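# Lever Feel and Pad Wear in a Cable-Actuated Disc Caliper

## 1. Background

Cable-actuated disc brakes remain common on commuter and cargo bicycles because they can be serviced with a hex key and a spare inner wire. Their main weakness is housing compression. As the rider pulls harder, part of the lever stroke goes into shortening the housing, and the pads receive less travel than the lever suggests.

This project measured that loss on a Sutero single-piston caliper and compared two types of housing. A secondary aim was to record how pad wear changes the lever position at which braking begins.

## 2. Parts and Setup

The caliper was fitted to a steel fork clamped upright in the shop. The lever was a Kamath two-finger model with the reach screw backed fully out. Both housings were cut to 985 mm and routed with the same two bends:

- Housing A: spiral-wound steel with a plastic liner
- Housing B: compressionless, linear-strand, from Golum

The inner wire was replaced at each housing change. Pads were organic compound, bedded in before the first reading.

Lever force was applied with a hanging mass hooked 3 cm from the lever tip. Cable travel was read at the caliper arm with a dial indicator.

Between runs the wire was released at the anchor bolt and re-tensioned until the free play at the lever matched a feeler strip. Early data taken without this step were discarded – the wire had settled in the housing ends and the zero point moved.

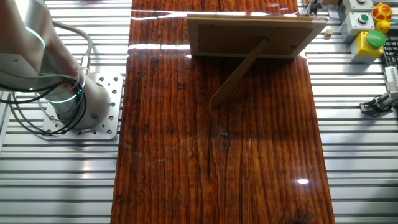

## 3. Results

Each housing was loaded 50 times. At light loads the two could not be told apart within the resolution of the indicator. At the highest load, Housing A gave visibly less travel at the caliper arm for the same lever position, and the lever came closer to the grip. Housing B held a nearly straight line of travel against stroke.

Scatter was larger for Housing A. Most of it came from the first 5 pulls after a wire change, and trimming those readings brought the two sets closer together.

Pad wear moved the bite point toward the grip with both housings. One click of the fixed-pad adjuster restored rotor clearance on that side, but the moving pad still had to be taken up at the barrel adjuster.

## 4. Limitations

All loading was static. Rotor heat, water and grit were not included, and only one caliper was tested. The Midodano rotor had a slight runout that was trued by hand before the wear readings.

## 5. Further Work

The next group should repeat the wear series with sintered pads and add a third bend near the fork crown, where cargo frames usually route the housing. The dial indicator bracket flexes under load and should be remade in thicker plate before any new readings are taken.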